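Notebook, Korkska cat rescue workshop
4 June 2023
Nest box, second build

Karaki made it through the night in the new box! She went in at closing, curled up in the back corner and was still there when Rima came to do the early feed. She took the whole bottle too. I know one kitten and one night is not much to go on, but I've been grinning since I read the feeding sheet.

Changes since the first build: the heat mat now covers only the back half of the floor, the front lip is lower, and the door flap is gone. The flap was my idea and it was a bad one. They just got stuck half in and half out and yelled. With the mat at one end they can crawl off it when they get too warm, and the early sheet has her doing exactly that, twice.

Mat is still the Prurell, on the lowest setting, under the false floor. Cord goes out through the back with a rubber grommet so there's nothing to chew. 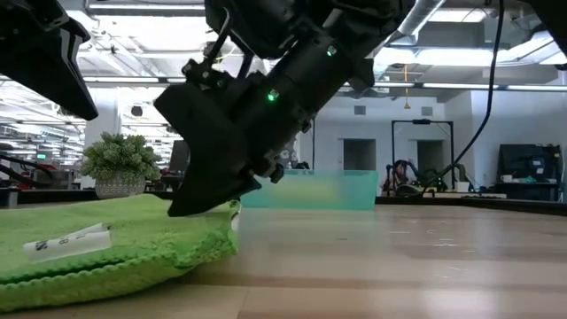

Temperature log

Drameo logger ran the whole time and gave me 3,299 readings, which is more than I've ever had from one box. Lovely smooth line over the warm end. There's a dip partway through that lines up with the feed, lid off, and then it climbs right back. The first build took forever to recover from that, so the thicker lid is doing its job – very pleased with that lid.

Cool end is noisier. I think the probe was touching the side wall. Tape it to the middle of the floor next time and see if the wobble goes away before changing anything else.

Karaki was nearly 400 grams at the early weigh-in. Rima Ghanem wants her over that line before she moves in with bigger kittens, so the box is hers for now.

Liners

Fleece held up well in the wash but it bunches. By morning it was all shoved against the back wall and she was lying on bare floor, right over the mat, which I don't like at all. Terry is out, claws catch in the loops. Old pillowcases stay put but soak through.

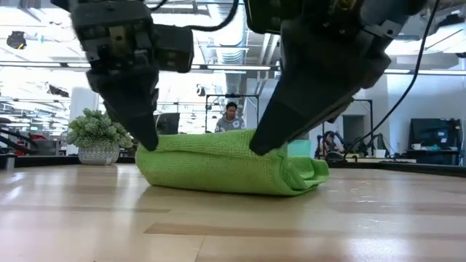
What I want from a liner is something thin that dries fast, doesn't snag and can be pulled tight under the side rails. Fleece gets one more go with the edges folded under. After that I'd like to try microfiber, and a bright lime green like the towel on the tabletop there would be great, as anything a kitten leaves behind ought to show up on it right away. Check the claws question first with a scrap and one of the older kittens. If it snags, drop it and go back to flannel.

Rima asked if the rails could be clipped on instead of screwed. Yes! Should have done that from the start. Cleaning takes 9 minutes a box at the moment and most of it is me hunting for the screwdriver.

To do

Clips for the rails, ask at the boat shop
Move cool-end probe
Sand the front lip again, left side is rough
Cut 6 test liners, same size, label them in laundry pen
Spare lid, same thickness as this one
Show Rima the log before the evening feed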